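Grultent Help Center
Home | Orders | Returns | Community | Contact

We use cookies to keep you signed in and to remember your cart. Accept all | Manage settings

Display box lid will not close flat, and small items tip over inside

Status: Resolved
Product: Zallton keepsake box, large
Opened by: Javiera Zúñiga
Handled by: Åsmund Magnusson
Views: 800 | Replies: 13 (older replies collapsed)

Javiera Zúñiga, 9:40 a.m.

I bought the large Zallton box in June to store the things from my daughter's shelf while we repaint her room. It's a mix of small stuff: two building-block models she doesn't want taken apart, a white figurine, a little doll, a jar, a bottle and a couple of plastic containers. Everything fits on the bottom of the box with room to spare, but I have two problems.

First, the lid doesn't sit flat. It stays up at one back corner, and if I push that corner down the front lifts. Second, whenever I carry the box to the closet, something falls over. The figurine is the worst. It has a big round head and goes over as soon as the box tilts. One of the block models has already lost a piece, which I found later under the jar.

Is the box bent, or am I packing it wrong? I would like to keep it if it can be fixed.

Åsmund Magnusson, 10:15 a.m.

Thanks for writing in. The two problems may have different causes, so let's look at them one at a time.

For the lid, please take everything out and put the box on a flat surface with nothing under it. Try the lid on the empty box, then turn the lid end for end and try again. Let me know whether the high corner moves with the lid or stays with the box.

For the tipping, please measure the tallest item with a ruler. The packing height inside this box is 195 mm. Anything close to that will touch the lid when the bottom flexes.

Javiera Zúñiga, 11:05 a.m.

I emptied it onto the round table and tried both ways. The corner stays with the box. I should mention that the table has a quilted cloth on it, so I don't know if that counts as flat. I also tried it on the kitchen floor and it was a little better there, but still up at the back.

Nothing I'm packing comes near 195 mm. The jar is well under, and so are the block models.
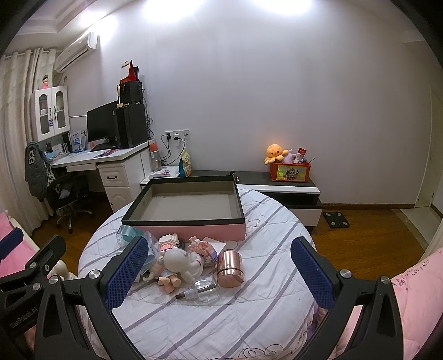
I also checked the inside while it was empty. The bottom looks fine to me. There's no dent in it, and the corners look square from above. When I press on the middle of the bottom panel it moves down a bit and comes back up.

Åsmund Magnusson, 11:30 a.m.

Thank you, that narrows it down. A quilted cloth can hold one side of the box higher than the other, so please use the floor for the rest of the tests. The movement you feel in the bottom panel is normal for the large size.

If the corner stays with the box, the usual cause is a side panel that was folded before the crease was fully worked in. Steps to try:

1. Put the empty box on the floor.
2. Find the back corner that is high. Run your thumb along the inside crease on both sides of it, from the bottom up.
3. Press the two panels together at the corner and hold for a slow count of 13.
4. Put the lid on, lay a stack of books on top, up to 2000 g in total, and leave it overnight.

Please don't use tape on the corner. It pulls the covering off when you remove it.

Javiera Zúñiga, 4:50 p.m.

I did steps one to three. The crease on one side was definitely softer than the other, and I could feel it fold in when I pressed. The lid is already closer. I have it on the hall floor now with cookbooks on it.

What about the things falling over? Should I buy dividers? I saw a Nirkcombe set at the store but it's made for socks and I don't know if the sections are big enough for the models.

Åsmund Magnusson, 5:20 p.m.

I can't speak for the Nirkcombe set, but I wouldn't buy anything yet. With this mix of shapes, dividers often leave gaps that are the wrong size. Try this order first:

- Lay a folded hand towel on the bottom.
- Put the jar in one corner, standing up.
- Put the block models along one long side, each in its own small bag. If a piece comes off, it stays in the bag with the right model.
- Wrap the figurine in a sock or soft cloth and lay it down on purpose. It can't fall if it's already lying down.
- Put the doll and the bottle beside it, with tissue paper between them.
- Fill what is left with tissue until nothing slides when you tilt the box.

Any lidded container can be used for small loose parts.

Javiera Zúñiga, 8:25 a.m., next day

The lid is flat at the back now. There's still a very thin gap on the left, but it doesn't rock and I can live with that.

I packed it the way you said, except that I used a pillowcase on the bottom — all our hand towels were in the wash. I carried it to the closet and back twice and opened it. The jar had moved a little. Everything else was where I put it, and both models were in one piece.

One more question. Can I stack a second box on top? I have an older one from Deschamps that is a bit smaller.

Åsmund Magnusson, 9:00 a.m.

Glad to hear it. You can stack a lighter box on top, but I would wait a week so the corner has time to set. Put the Zallton on the bottom and center the smaller one on the lid. If the thin gap on the left gets wider, reply here and I'll send a replacement box without the lid.

I'm marking this as resolved. The ticket stays open to replies for 30 days.

Javiera Zúñiga, 9:10 a.m.

Will do. Thank you.

Was this helpful? Yes (195) | No (13)
Share | Print | Follow this ticket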